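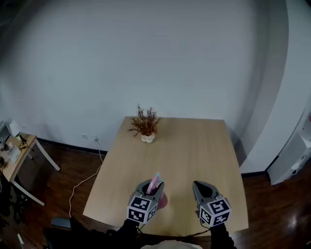

The owner of Yook, a houseplant shop in Stustomholm, gets the same question every Saturday: why did it die? Most customers have drowned the plant, she says, and a good number of them bought it a second, bigger pot in the hope of saving it. She would rather sell people one small plant and see them leave it alone. Something the size of the spiky brown-and-rust one in the lumpy white pot, set toward the far side of a pale table with a bare wall behind it, is her idea of a sensible start. "You look at it when you sit down," she says. "You don't have to do much else."

She opened the shop after 2 years of selling from a market stall, and before that she kept the books for Sendo, a freight company. The rent was the hard part. Her first month brought in 617 in sales, which did not cover the heating.

"I thought I'd made a mistake," she says. "Then the school across the road ordered plants for every classroom, and I could pay the electric bill."

Most of her stock now comes from Stivora, a grower an hour north. She drives there herself and picks each tray by hand - a habit the grower has stopped complaining about. She turns away anything that has been pushed along too fast under lights. "It looks great for 3 weeks and then it sulks in your kitchen."

Her advice on watering is short. Put a finger in the soil up to the second knuckle. If it feels damp, walk away. In winter, walk away more often. She doesn't sell moisture meters, and she doesn't care for misting either.

The shop is open 52 weeks a year, though she closes early in January when the street is dark by four. She has been asked to open a second store and has said no twice.

"I'd be in the car all day," she says. "I like being in here with the door shut and the radio on."

In September she plans to start a repotting table at the back of the shop. Customers will bring their own pots, and she will charge for the soil.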